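Chapter 2
Stocking a Kitchen From Scratch

When I moved into my first flat I spent my whole month's food money in one afternoon, and I still had nothing for dinner! I had saffron (why?), three kinds of vinegar and a very nice jar of artichokes. What I didn't have was rice, or an onion, or anything you could call a meal.

So this chapter is all about the store cupboard: what goes in it, what it costs to fill and how you keep it going week after week without throwing half of it out. We'll start with dried goods, move on to tins and then get to the freezer, which I'm a bit soppy about.

My old teacher Ka-ming Yang used to make us write down every single thing we ate for a fortnight before she'd let us near a shopping list. I moaned about it at the time. Now I make my own students do it every September, and they moan too. 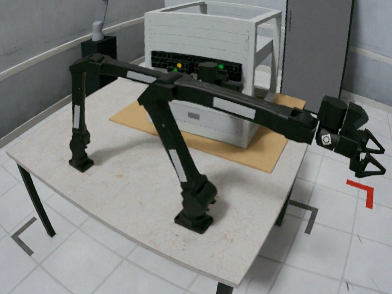 Two black arms on a pale table, in both views.
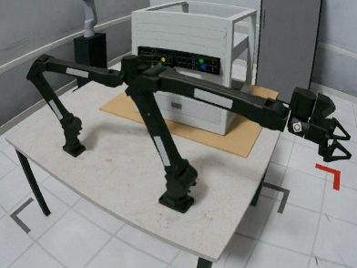 Once you've got your fortnight written down, go through it with a pencil and mark anything you ate more than twice. Those are your staples – yours, mind, and nobody else's. Mine are oats, red lentils, tinned tomatoes and an awful lot of toast. My friend Rüdiger Nolte has barley on his list, and I've never once finished a bag of the stuff.

Keep the marked list somewhere safe (mine's taped inside a cupboard door), as you'll need it for the first exercise, where we put a price next to each staple and work out what one bowl of it costs.

Dried beans come first, so let's get some soaking.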